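ok thread. the ferry timetable change and why I'm cross about it. typing this on the pier so bear with

Background for anyone not from out here. Skernau has one boat. One. It goes to Tosh and back, four times a day in summer, two in winter. 166 people live on the island year round and every one of us has the timetable taped inside a cupboard door

New winter timetable went up in the waiting room last night. First boat moved from 6:50 to 8:15. Last boat back moved from 6:10 to 4:40

So if you work in Tosh and start at eight, like me, like half the people on the early boat, you can't get there. If you finish at five you can't get home. That's it, that's the whole problem

Kids are ok, the school run is its own thing. It's the rest of us

Asked at the ticket window. Was told there was a consultation. When? Back in the spring aparently. There was a form. You had to pick it up at the office in Cirkach, a 40 minute drive on the far side of the water

Hamish Kerr ran the early boat for years and he's on the pier with me now. His take: the 6:50 was never full but it was never empty either, and the people on it were the same people every day. You cut that one and you cut their jobs, was how he put it

(he also says the new boat burns more fuel sitting still than the old one did moving. can't check that. sounds right)

Numbers, for those asking. A season ticket is 1,530 a year. Mine was renewed in August. For a boat I now can't use to get to work. Refund? "Pro rata on application." Application form is, you guessed it, in Cirkach

A room in Tosh for the winter, if you can find one, eats most of what I make. I looked. Two listings. One of them was a garage

Back later, boat's in
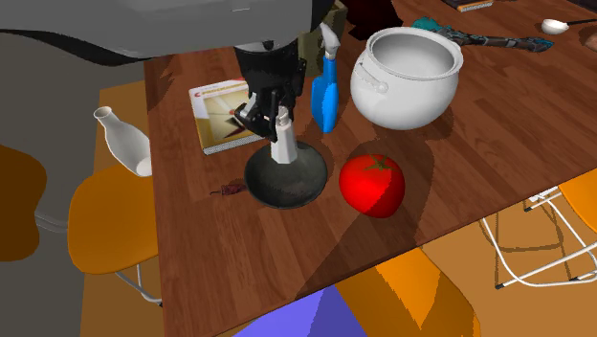
Tosh, September

Right, on the other side now. Lunch break. Lots of replies so let me get through them

Yes there's a petition. Ishbel Matheson started it, paper copies at the shop and the post office, online one coming when her internet is behaving. She wants 100 island names before she sends it in. Past half already I think, I signed on page three

No, you don't have to live on Skernau to sign. Summer people too please. We get 3,000 visitors a season and you all complained about the toilets so I know you can write a letter

To the guy saying "just move": my mother is 81 and lives next door to me. No

To the person who asked about a private boat. People have tried. There was a fella with a RIB who did mornings for a while. Fine in June. In January you arrive at work looking like you swam

What I'd settle for: keep the 6:50, drop the 10:30. Hardly anyone's on the 10:30 in winter, the crew will tell you the same. Same number of sailings, same crew hours more or less. I've written this out properly and posted it to the office with a stamp and everything

Also the freight. Groceries come over on the first boat. If first boat is 8:15 then the shop doesn't have bread till gone nine and no milk for the early shift at the fish shed. Small thing. Not small if you're in the fish shed

Someone said the Asance route kept its early sailing. True. Asance has a hotel

Public meeting is in the hall at 7pm, date to be confirmed, will add it here when I get it. The ferry people have been asked to come. They said they'd "endeavor to send a representitive"

Under the new times their representative would have to stay the night. Ishbel has offered her sofa

Ok break's over. Sign the thing. Shop shuts at 5:30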